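Student project report — Group 3, Crime and Courts module
Reto Baumgartner, Hala Chamoun, Leopold Marti

What we looked at: bail hearings after shop burglaries, and how long people wait for a first decision. Read 40 case notes from the public list at Pondow, threw out three (pages missing). So 37 left. Gion Stöckli did most of the sorting before he swapped groups.

Method. Simple. One sheet per case, date of arrest, date of hearing, outcome, reason given by the court if any. Two of us read each note seperately, then compared. Where we disagreed, Hala had the last word.
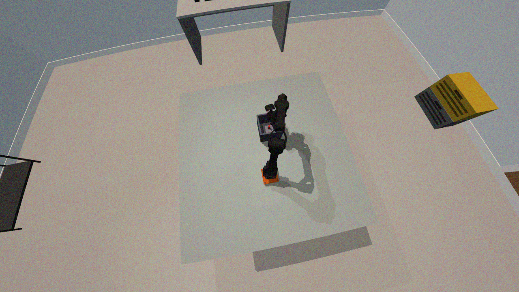

Black arm over the open box, small red object inside.

Findings. Most people were seen the day after arrest. Weekend arrests waited longer, as we expected. The court gave a written reason for refusing bail in fewer cases than we thought it would — often just "risk of further offences" and nothing else. Longest wait was the Povar warehouse break-in, where the hearing was put off twice, once for an interpreter and once for a missing file.

We also sat in on one morning list. Hard to hear from the back. Notes from that day are Leopold's, his handwriting is bad, so some of the times may be off.
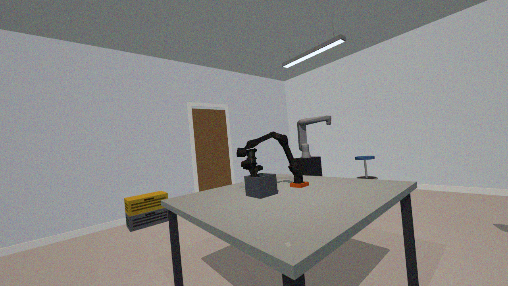 Pondow, Wednesday, June 8, 2022

Problems. The list doesnt say if someone had a lawyer at the first hearing, and that is what we wanted to know most. Wrote to the court office, no reply yet. Balthasar Imhof (our tutor) says try again in July.

Still to do: check the refusals against the later verdicts, fix table 2, add page numbers. Reto has the sheets if anyone wants to see them.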